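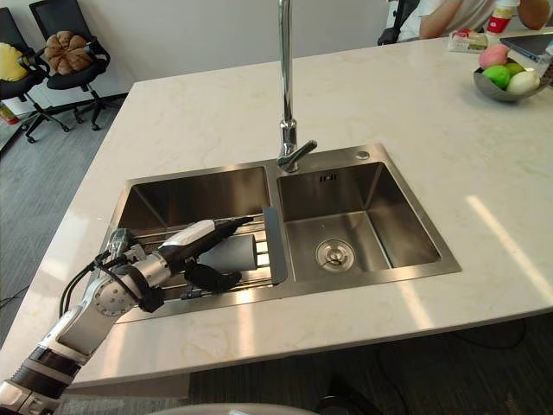
Antes de tocar nada de la impresora, vamos a dejar claro qué estamos instalando, que luego me escribís con el controlador a medias. Esta parte de la guía cubre la puesta en marcha de la Urotmont 407 en un portátil con Windows, conectada primero por USB y después por wifi. Yo lo hice en la cocina, con el portátil en la encimera de mármol, lejos del fregadero de dos senos, y os recomiendo algo parecido: una superficie lisa, buena luz y un enchufe cerca. La versión de software que uso es el paquete Cliltano 5, el que trae controlador y escáner juntos. Si tenéis una anterior, los menús cambian un poco de sitio, pero los pasos son los mismos.

3. Instalar el controlador

3.1. No conectéis todavía el cable USB. Ya sé que apetece, pero si Windows ve la impresora antes de tener el controlador, le pone uno genérico y después el escáner no aparece por ningún lado (me pasó a mí dos veces, y la segunda ya lo sabía).

3.2. Descargad el paquete Cliltano 5 y guardadlo en una carpeta de ruta corta, por ejemplo C:\impresora. Con las rutas larguísimas de OneDrive el instalador se me quedó colgado.

3.3. Botón derecho sobre el instalador y «Ejecutar como administrador». Cuando pregunte por el tipo de instalación, elegid «Personalizada».

3.4. Marcad «Controlador de impresión» y «Controlador de escáner». Desmarcad «Asistente Komden», a no ser que queráis una ventana de avisos de tinta cada vez que arranca el equipo. Yo lo quité y vivo muy tranquila.

3.5. Llegará un momento en que la barra se para en «Preparando puertos». Dejadla. En mi portátil tardó 10 minutos, sin moverse ni un milímetro, y luego terminó de golpe. Cuando salga «Conecte ahora el dispositivo», enchufad el USB y encended la impresora.

Nota: si tenéis un concentrador USB, saltáoslo y conectad directamente al portátil. Una vez instalado todo podéis volver a usarlo.

Precaución: no apaguéis el equipo mientras se preparan los puertos. Si se corta ahí, hay que desinstalar el paquete entero, reiniciar y volver al paso 3.1.

4. Pasar de USB a wifi

4.1. En la impresora, entrad en Ajustes > Red > Buscar redes. Solo ve las de 2,4 GHz, así que si vuestro router junta las dos bandas con el mismo nombre quizá tengáis que separarlas un rato.

4.2. Escribid la contraseña con las flechitas. Es un suplicio, lo aviso – las mayúsculas están después de los números, y el guion bajo está al final del todo.

4.3. Cuando la luz azul deje de parpadear, imprimid la hoja de red desde ese mismo menú y guardadla. Ahí viene la dirección IP que os va a hacer falta ahora.

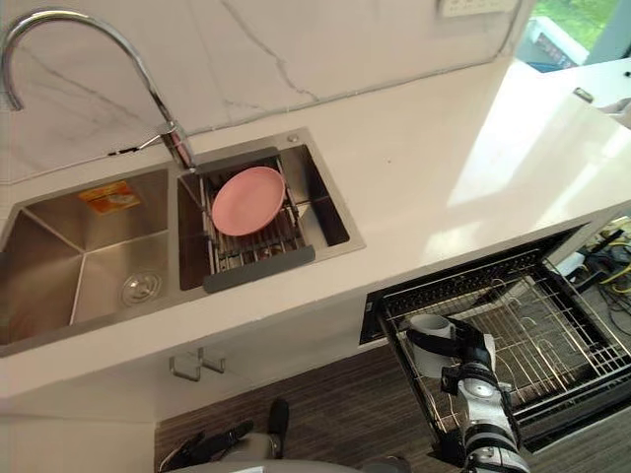
Encimera con fregadero de dos senos y grifo cromado de cuello alto.

4.4. En Windows, id a Configuración > Bluetooth y dispositivos > Impresoras y escáneres > Agregar dispositivo. Si la Urotmont sale sola en la lista, estupendo, la elegís y pasáis al apartado 5. Si no sale, pulsad «Agregar manualmente» y escribid la IP de la hoja.

4.5. Os pedirá un controlador. Escoged el que termina en «407 Red», que está justo debajo del que instalamos antes. Si elegís el otro, imprime la primera página y se queda pensando.

4.6. Ya podéis quitar el cable. Borrad también la impresora antigua, la que pone «(USB)», o algún programa seguirá mandándole los documentos.

Nota para quien tenga un router Shabalala: viene con el aislamiento de clientes activado y el portátil no ve la impresora aunque los dos estén en la misma red. Se desactiva en Wifi > Avanzado. ¡Me volví loca una tarde entera con esto!

5. Comprobar que todo funciona

5.1. Imprimid una página de prueba desde las propiedades de la impresora. Si sale con rayas, haced una limpieza de cabezales y repetid.

5.2. Abrid el programa de escaneo y haced una vista previa con cualquier papel. Si aparece el error 110, el servicio de escáner no ha arrancado: abrid «Servicios», buscad «Cliltano Scan» y ponedlo en inicio automático. Reiniciad y probad otra vez.

5.3. Dejad la impresora en reposo, esperad a que se apague la pantalla y mandad otra página. Tiene que despertarse sola. Si no lo hace, entrad en Ajustes > Energía y cambiad «Reposo profundo» por «Reposo normal».

El escaneo directo a carpeta compartida lo explico en el apartado 6, que lleva lo suyo con los permisos de Windows.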